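Gallery: Shopping for Our Folding Cell

19 Apr 2024

Hi all! I promised the folks at Hestavow a photo page once we'd gotten the equipment list for the folding project into some kind of shape, and it's finally in some kind of shape (mostly). I run the bench side of things, Ilango Naidu signs the purchase orders, and between us we've been going back and forth on what to buy for the June round. Most of my notes are about money, so if you only came for robots, skip to the picture!

The bench

I want to start with the work surface, because it's the line on the budget everybody skips. My first draft had a fancy coated tabletop from Drasside at 2467 dollars, and Ilango sent it back with one question mark next to it. Fair enough. What I've put in its place is plain tables and a roll of black plastic sheeting, with a little extra set aside for replacing it. It wrinkles and it catches the light, so I'd still like to price a matte version before we order. If anyone has a supplier they like, send me the name.

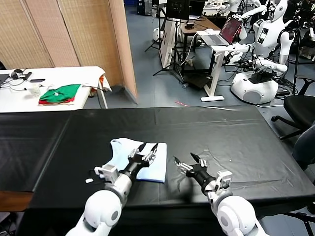

Light blue cloth on the black sheet, left hand reaching over it and the right one open. Fingers like these are the most expensive thing per inch on my whole list, and I want spares in the budget from day one!

Hands and spares

Okay, so, the spares. Ahonen quoted us 4000 for a spare hand, and my plan is to ask for one left and one right and then a bag of fingertips on top. Zulkifli Halim thinks we could get by with a single spare and some careful scheduling. I love Zulkifli, but I've sat through a week of waiting on a shipped part and I'm not doing that again in June.

Cloth

This is the cheap part, and I still managed to get it wrong the first time. I had us down for 3 bundles of shirts and no flat pieces at all. The new version has 44 pieces, mixed, with plenty of plain rectangles for the easy folds plus shirts in colors that stand out against black. No navy, please (I'm looking at whoever added navy to the spreadsheet).

Cables, chairs and the rest

Cable covers are in, finally. So are two more power strips and a rolling cart. Chairs are out for this round, and so is the second monitor stand, though I've left it on the wish list in case Drurnulov comes in under their quote for the bases.

The full sheet goes to Ilango once the Ahonen quote is renewed. If you want something added, email me before then and include a price with shipping, pretty please!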